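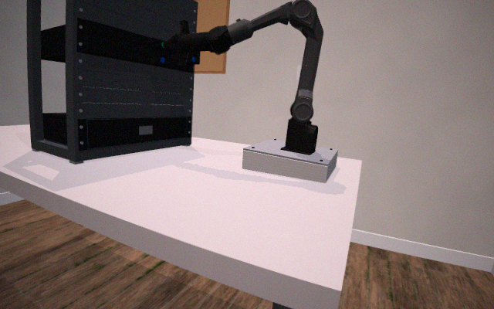

Rack cell sim, setup and upkeep notes
Presdale bench, December 2019

State of the cell model after the rebuild. The arm stands on its base box to the right of the rack, and the rack is back on the left half of the table. The base pose had been typed by hand into the Pluvitz scene file and no longer agreed with the calibration file. I deleted the typed numbers and the scene now reads the calibration file at load. If you move the base, move it there and nowhere else.

Changes made:

Base box raised 2 mm in the collision model to match the drawing.
Gripper finger mesh swapped for the simplified one. The old mesh had 3659 faces and slowed every contact check near the panel.
Approach speed for the last 40 mm cut to a quarter of travel speed.
Physics rate left alone.

The shelf model got its own look with nothing on either shelf. I wanted the bare shape checked before any load goes on it. Posts and bottom rail are fine. The middle shelf collision box was thinner than the visual one, so I made them the same.

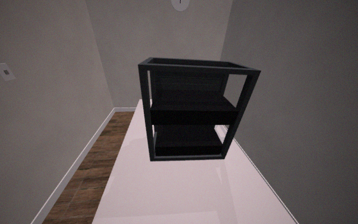
Why not use one collision box for the whole shelf unit?
The planner would treat the open sides and both compartments as solid and refuse any path that reaches inside. Separate boxes for the posts and shelves cost a little time per check and keep the openings usable.

Next job was the reach to the upper device. The Rerex controller config had the wrist limit set tighter than the arm needs, and the planner kept picking an elbow pose that put the forearm close to the rail. I opened the limit to 144 degrees and set a preferred elbow-up pose as the seed. Remember to reload the controller after editing that file. A scene reset alone does not pick it up, and I lost most of a morning to that.
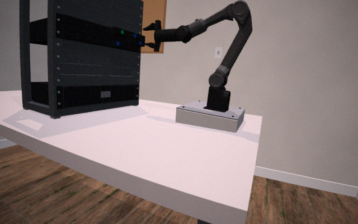 The other half of the fix is the tool offset. It was still the value from August, measured for the old fingers, so the tip landed short of where the planner thought it was. New offset is in the Hashemi tool table under the same name as before. The old one is kept with "old" on the end and can go once the replay set has been run again.

Routine from now on, before a batch of runs:

1. Load the scene and read the log for missing meshes.
2. Send the arm home and compare joint values with the saved home.
3. Run the slow approach to the upper device by itself.
4. Look at the finger clearance from the front and from the side.
5. Save the config next to the results.

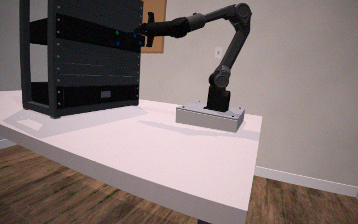
Gripper at the front of the upper unit, fingers close to the blue lights.

Still open: the contact stiffness on the device panel is a guess, and I have no measured value to put in. The lower unit has no contact settings of its own and uses the defaults. Leave both until the replay set is done, then change one at a time.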